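Rarnport - stem sorting with two arms
By Yara Ghanem, November
2 comments | 6 shares

Two arms pick artificial roses and hydrangeas off a white table in our shared workshop. This release has 37 episodes, 29 of them labeled. Wrist and fixed views are stored separately.
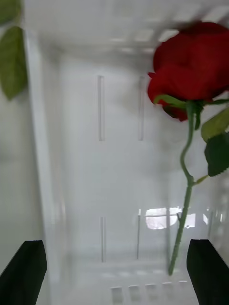 Oskari Koivisto: Are the wrist clips synced to the joint logs? Mine drift by a frame or two in Wisis.

They are synced at load time. Run the align script first.

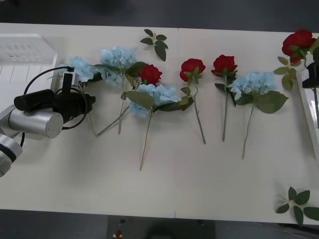
Fixed view, roses and hydrangeas on the table.

Leaf sprigs that come off a stem stay where they fall - they have no label. 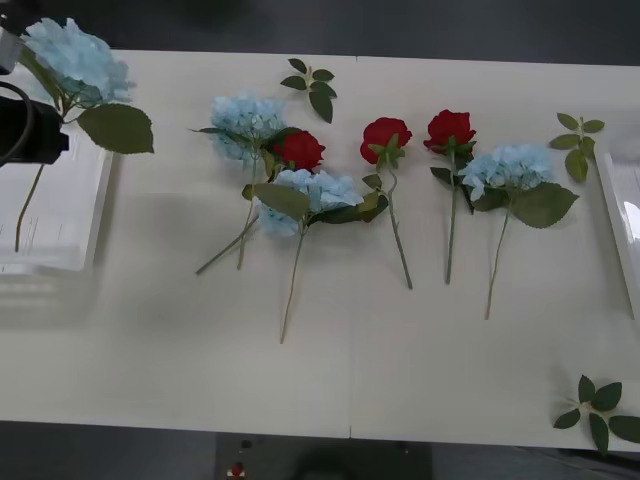
Grip force is set per flower type in the config file. Hydrangea stems use the lower value. Unlabeled episodes are in the folder named raw.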